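Drovach Would Like Your Old Desktops, Please

2 min read

Search this site Enter keywords Go

April 6, 2022 — Drovach today opened Ekska, a bench program that takes retired office desktops apart piece by piece, for owners who have run out of closet. Each tower goes on its side with the panel off. Hard drives come out with their blue rails and get a holder to stand in, a dignity few of them knew in service.

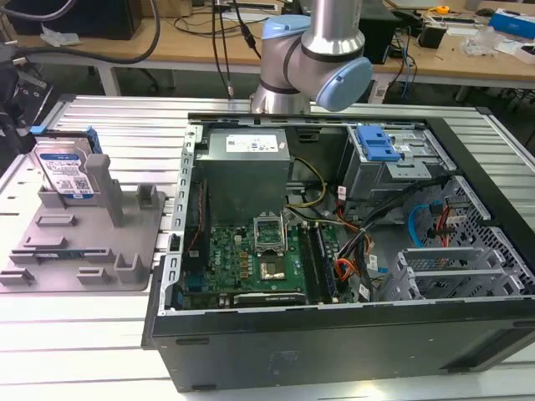
Danladi, the first customer, said it had been storing 30 dead towers since January and would now like its conference room back.

Power supplies, boards and memory are sorted for reuse where there is any use left. An old expansion card may find a second career. Most will not. Drovach accepts machines in any state of dress, with or without side panels, and asks only that sticky notes bearing passwords be removed first.

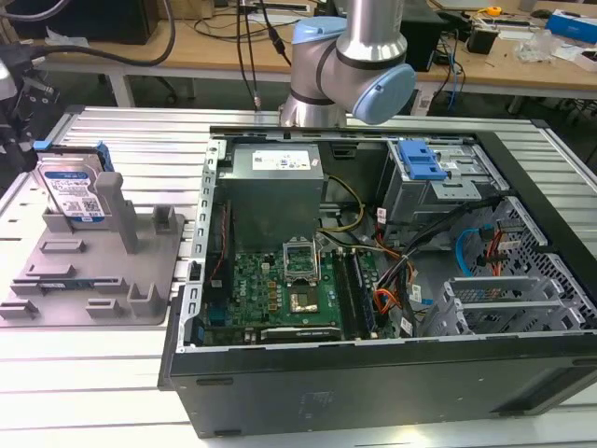 Owners receive a parts list within 24 hours of drop-off. Pickup is free for orders of 5 towers or more — smaller piles are welcome at the Pruvard counter, which has a ramp and roughly four parking spaces.
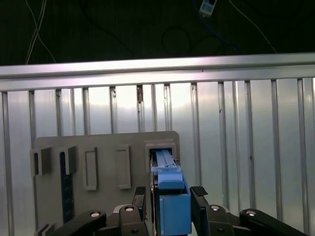
Press Contact

Drovach press desk, Pruvard. Calls returned on weekdays, usually after lunch.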